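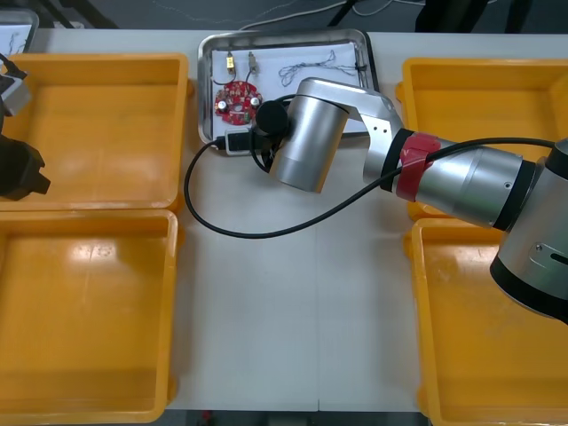
Robots still losing to a tray of small parts, and to laundry

October 11, 2020

By Lizelle Makhubela

The machines are coming for your job, provided your job is picking up one small thing, putting it down in the correct place, and taking as long as you like over it.

Such was the mood at Gumede, a contract assembly and repair shop that has spent the past months finding out whether robot arms can take over its least loved task. The task is sorting. Boards, loose components and lengths of wire arrive at a bench in a steel tray, mixed together, and somebody has to move each kind into its own plastic tray so the next person down the line can get on with things. New hires learn it before lunch. The arms have been at it since spring.

"People imagine we started with the easy one," said Ruan Jacobs, who runs the floor at Gumede. "We did think it was the easy one. I signed the paper saying so."

The shop set the arms a test of 900 picks, spread over several days, using the same sort of mixed tray the human staff get. The arms completed 682 without anyone stepping in. The rest ended with a part on the table, a part in the wrong tray, or an arm holding quite still above a part it had decided not to believe in.

Circuit boards went well. A board is flat, it stays where it is put, and it has the decency to look much the same from one minute to the next. Capacitors and other small pieces with leads went less well, as they tend to roll or turn up at an angle. Wire was a rout. A bundle of thin wire has no top, no obvious edge, and changes shape the moment anything touches it. Sutrisno Kusuma, the technician who wrote most of the picking routines, keeps the wire results on a separate page.

"If you leave wire out, we look very good," Kusuma said. "I have offered several times to leave wire out."

Speed is the other sore point. Gumede's benches handle 2,000 parts on an ordinary shift, with people doing the sorting and talking about football at the same time. Jacobs would not give a figure for the arms, beyond saying that he had gone for coffee during a demonstration and had not missed much.

Suppliers have heard all this before and are unbothered. Dromar, which makes the control software used in the trial, says an update due in November will let an arm try a second grip on its own when the first one fails, a thing the average toddler does without an update. Reshma Dlamini, a product manager at the firm, said the comparison with people was fair but a little early.

"A person has had twenty or thirty years of handling things before you put them at that bench," Dlamini said. "Our system has had since March. I'd ask readers to think about what they themselves were like after seven months."

The same argument is being had in a much less tidy place, the home. Plultlow, a small company that wants to sell a chore robot to households, has been running its prototype in a rented apartment furnished to look lived in. It can wipe a counter. It can carry a cup to a sink if the cup is empty and nothing has been left on the route. Folding is further off. The company's goal for next year is 200 folded towels in a row with no help, and it has asked reporters not to bring up fitted sheets.

Elaheh Mirzaei, an engineer there, sees a towel and a bundle of wire as the same problem at two sizes. Both are soft, both hide parts of themselves, and neither can be described to a machine by its corners. She said progress on one usually shows up in the other, and that visitors are often let down to learn how much of her week goes into dish cloths.

Her company now lends its test routines to Mirnico, a parts distributor with a warehouse full of bagged cable, in return for the use of the cable. Neither side has announced a product. Both say they are encouraged, a word that came up a good deal in the reporting of this story.

Staff at Gumede seem to be taking the threat calmly. The sorters were invited to watch the trial and gave the arms a score out of ten for each tray, which management had asked for and then declined to publish. One sorter was later moved to a new post looking after the arms, clearing up dropped parts and restarting them when they stall. It pays better than sorting. By her account it involves a fair amount of sorting.

Jacobs said the shop would keep the arms on boards, where they earn something close to their keep on the overnight shift, and leave the wire to people for now. A second trial is planned once the Dromar update is installed. The budget has been approved, and so has a larger dustpan.

Asked whether he had a machine at home to do the chores, Jacobs said he had a dishwasher, and that somebody still had to load it.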